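Network Security, Week 5 Handout: Ransomware and Backups

Instructor: Begoña Montes

Read this before Friday. The lab assumes you know the terms in bold on the slides, and most of them are covered again below.

What ransomware does

Ransomware is malware that encrypts files on a machine and on any shared drive that machine can write to. The attacker holds the key and asks for payment. Many groups now copy the files out first and threaten to publish them, so a victim with perfect backups can still have a problem.

How it gets in

The usual routes are a phishing attachment, a stolen password on a remote access service, and an unpatched server that faces the internet. Once inside, the attacker often waits. The time between first access and encryption is called dwell time. During it the attacker looks for an administrator account, maps the network and finds the backups.

Case: Warnton

Warnton is a parts distributor with 3 warehouses. The attacker logged in through a remote desktop account that belonged to a former contractor. The account had no second factor. Dwell time was 14 days. On the last night 1,449 files on the accounting share were encrypted, along with the backup server, which was joined to the same domain and accepted the same administrator password.

The company recovered from a set of tapes kept at its Henddale office. The tapes were a month old – the rotation had been skipped in March – and staff had to re-enter invoices by hand from paper copies.

Points to note:

The contractor account should have been disabled when the contract ended.

The backup server was reachable from every desktop in the building.

The tapes worked only where someone had kept them offline. There was no written restore procedure, and the first attempt failed on a missing driver.

Terms

Offline backup: a copy with no network connection to the systems it protects.

Immutable backup: a copy that can't be changed or deleted for a set period, even by an administrator.

Recovery point: how far back in time you land after a restore. For Warnton it was a month.

Recovery time: how long the restore takes.

Lab

You will restore the Plenano file server from a snapshot and write down your recovery point and recovery time. Work in pairs in the Swanson lab. The report is worth 100 points. Screenshots are fine, but label them with the command you ran.

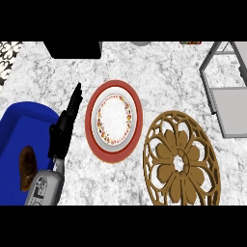

Reports go in the course folder as a single PDF, with both names on the first page. Next week covers logging and how to spot an attacker during dwell time.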